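Chapter 4
Sorting Rigid Containers at the Bench

4.1 Scope

Clear plastic beverage bottles are among the easiest items in household recycling to recognise and among the easiest to prepare badly. This chapter covers bench sorting: caps, tamper rings, labels and the choice of receiving carton. Kerbside collection is treated in Chapter 5.

A bottle presented for sorting should be empty and uncapped. The tamper ring normally stays on the neck after the cap is removed – it is a different plastic from the body and separates later, in the float tank. Printed labels may also remain.
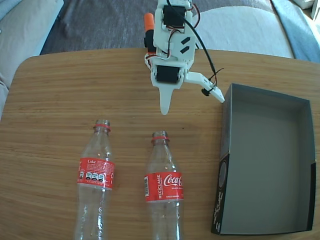
Setsuko Miyazaki: I would take the ring off at the bench. Our trial batch of 2,000 bottles at Chiba went through with rings cut, and the float tank needed skimming far less often.

The Chiba practice is sound where labour is available. At the Zodia depot, which handles 3,000 bottles in a shift, ring removal was dropped in March and the tank screens were changed instead. Exercise 4.3 compares the two methods.

4.2 Bench layout

Bottles are laid on a flat surface with the necks pointing the same way, so that caps can be checked at a glance. The receiving carton stands open within arm's reach. A carton holding 24 uncrushed bottles suits most benches; larger cartons are awkward to lift.

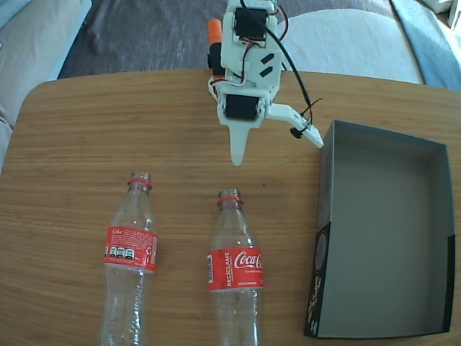
Figure 4.2 Uncapped bottles and open grey carton on a wooden bench top.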